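Vistov Laundry Notes: a small dataset of garment care records

Vistov is a table of care records for everyday clothes, kept by one household and one repair shop in Fostasmont. It has 321 rows, one per garment. The records cover fiber content, wash settings, drying method and any shrinkage measured afterward.

Last updated: Aug 3, 2019
Maintainer: Yakubu Okonkwo

Files

garments.csv has one row per item
washes.csv has one row per wash, joined on garment_id
codes.txt lists the short codes for fiber and drying method

Categories

There are 12 garment types. T-shirts are the largest group. Socks were left out after too many lost their tags. Color is a plain word such as green or navy, entered by hand, so expect "gray" and "grey" in the same column.

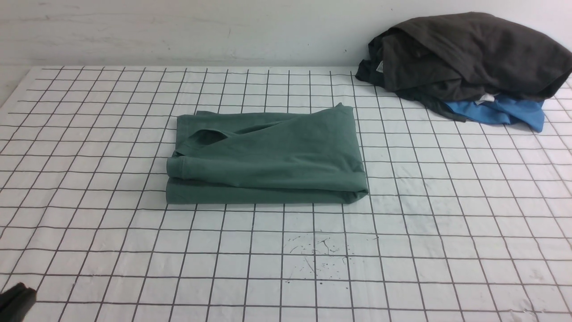 Green T-shirt, folded, on grid cloth.

Measurements

Length and width are in centimeters, taken flat before the first wash and again after the last one. Shoulder width is missing for knitwear in the Kekix batch. Blank means not measured. Zero means measured with no change.

The surface column is a judgment made by touch and by eye on a scale of 1 to 7, where 1 is smooth and 7 is heavily pilled. Two people scored the July rows and their scores were averaged.
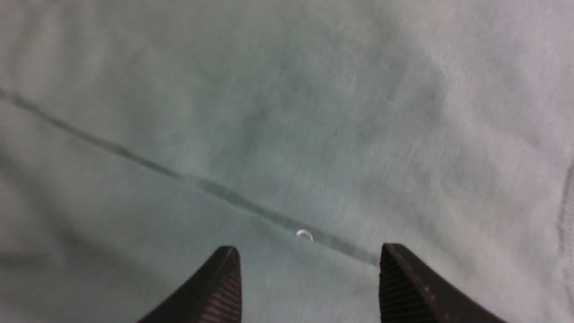
Fabric close up, with a crease or seam running across.

Known problems

Wash temperature is the dial setting. Water temperature was never checked. Blends are filed under the main fiber only. The Lakatos rows use an older code for line drying (LD instead of L), and we have not merged them. 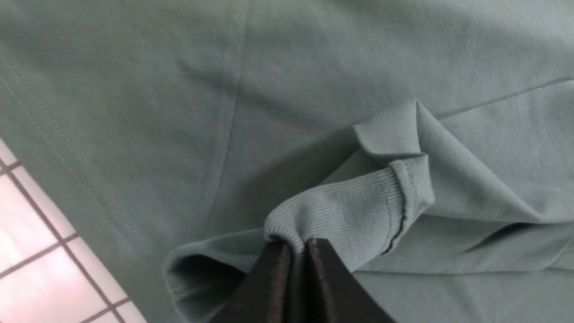 3 min read

Use

Free to use and change with credit. Please don't use the shrinkage figures to compare clothing labels, as the groups are too small. Corrections are welcome as pull requests, with the garment_id in the title.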